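Home Laundry Cleaning Sewing Storage Search

How to fold shorts and other small clothes on the sofa

Jana Bauerfeind
Last updated: June
211 shares 29 comments

Most folding guides start with a big clear table. We haven't got one. In our flat in Farnilwood the kitchen table seats two and has a toaster on it, so the folding gets done on the sofa seat, and I have done it that way for long enough to have a method. It works for shorts, T-shirts, underwear, leggings and children's clothes. It doesn't work well for bed sheets, and I'll come to those at the end.

What you need

A sofa with a fairly flat seat. A firm seat is better than a soft one. If yours sags in the middle, fold on the end nearest the arm, where the padding has usually had less wear.

A basket or bag for the clean washing. Mine is a Wutura folding crate with a split handle, but anything that stands up by itself will do.

A drawer or shelf that has already been cleared. If you start folding before there is room to put things, the piles stay on the sofa until somebody sits on them.

A lint brush or a damp cloth.

Getting the seat ready

Take off the cushions and throws and put them on a chair. Run the brush over the seat in one direction, front to back. Dark sports clothes pick up every hair and crumb, and you will only see it once they are folded.

Check that the seat itself is dry. We once had half a cup of tea go into ours on a Friday evening and it was still damp underneath the next afternoon, although the top felt fine. Press a piece of kitchen paper down hard with the flat of your hand. If it comes up marked, lay a dry towel over the seat and fold on that.

A textured cover grips clothes a little, and this is useful. Smooth shorts slide about on a polished table but mostly stay where you put them on a woven cover. Leather and imitation leather are slippery, so use a towel on those too.

Where to stand or kneel

Sitting on the sofa beside the washing sounds comfortable, but you end up twisted to one side. Kneel on the floor in front of the seat with a cushion under your knees. The seat is then at a good height for your forearms. If kneeling is a problem, use a low stool and sit with your knees apart.

Keep the basket on your left if you are right-handed and put finished piles along the back of the seat. Left-handed people should swap the basket over.

Sorting first

Tip out only part of the basket. A full load covers the whole seat and leaves no room to work. I take out an armful, fold it, and then take the next.

Sort by type before you sort by person. All the shorts together, then all the tops. Your hands get used to one set of movements and it goes faster. When the type is finished, split the pile between the people it belongs to.

Anything that still feels cool at the waistband or the pocket goes back on the airer. Waistbands are the last part of shorts to dry, and folding them damp is the usual cause of that stale smell in a drawer.

Folding sports shorts

Sports shorts are the thing I get asked about most. They are slippery, they have a bulky waistband and a light leg, and they unfold themselves as soon as you let go.

1. Pick the shorts up by the waistband, one hand at each side, and give them a single firm shake.

2. Lay them face down on the seat with the waistband away from you and the leg openings towards you.

3. Push the drawstring inside. If the cord is long, tie it in a loose bow first. A knot will leave a lump and sometimes a mark.

4. If there is a mesh lining, reach up each leg and pull the lining flat. It tends to bunch up at the crotch in the wash.

5. Smooth from the waistband down with the side of your hand. Elastic will always pucker a bit, so don't try to get it completely flat.

6. Fold the shorts in half lengthways, one leg on top of the other, and line up the outside seams.

7. The crotch seam now sticks out as a point at one side. Fold the point in so that you have a straight edge. This is the step people leave out, and it is why their shorts never stack.

8. Fold the legs up towards the waistband, stopping just short of it.

9. Fold once more in the same direction. Turn the bundle over so the open edge is underneath.

If the shorts have a stripe or piping down the side, use it as a guide in step six. If the stripes sit on top of each other, the legs are straight.

For a drawer where things stand upright, make the last fold a little tighter and stand the bundle on its long edge on the seat. If it stays up for a few seconds it will stay up in the drawer.
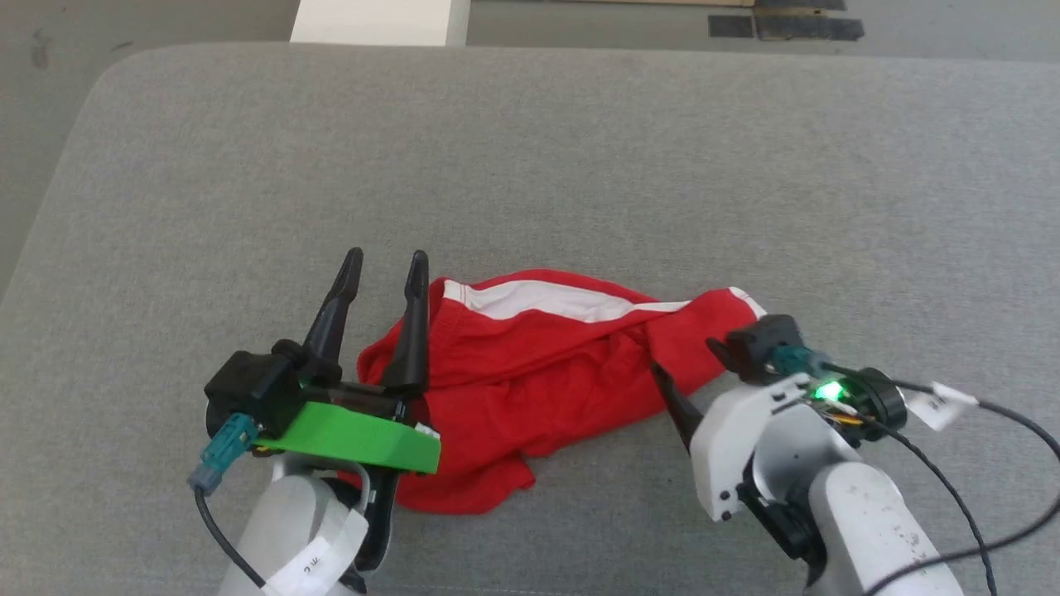 Do shorts need ironing before they are folded?

Polyester sports shorts never do, and a hot iron can leave them shiny; cotton or linen ones look better for a quick press while they are very slightly damp, but let them dry fully before folding.

Folding T-shirts on a short seat

A seat is not as deep as a table, so a large T-shirt will hang over the front. Turn it sideways, with the neck towards one arm of the sofa. Fold the nearest third over, sleeve back on itself, then the far third. Now fold from hem to neck in three. If you have one of those plastic folding boards, the Cukeo one is narrow enough to use on a seat, but I stopped using mine after a few weeks.

Underwear and socks

I don't fold underwear beyond laying it flat and turning in the sides. Socks are paired and laid one on top of the other with the cuffs level. Rolling one cuff over the other is quicker but it stretches the elastic on the outside sock.

Sheets

Do these standing up, with a second person if there is one. Use the seat only for the last two folds, when the sheet is already down to a strip.

Putting it all away

Carry the piles one type at a time. If you use drawer dividers, measure the drawer on the inside before buying. Ours is 60 cm wide and takes three rows of shorts and tops with room left for swimming things. The dividers are from Kassab and are the plain card sort – the sprung ones kept popping out whenever the drawer was shut hard.

Put newly washed clothes at the back and pull the older ones forward, otherwise the same two pairs get worn all summer. Then put the cushions back and check down the sides of the seat for socks.

29 comments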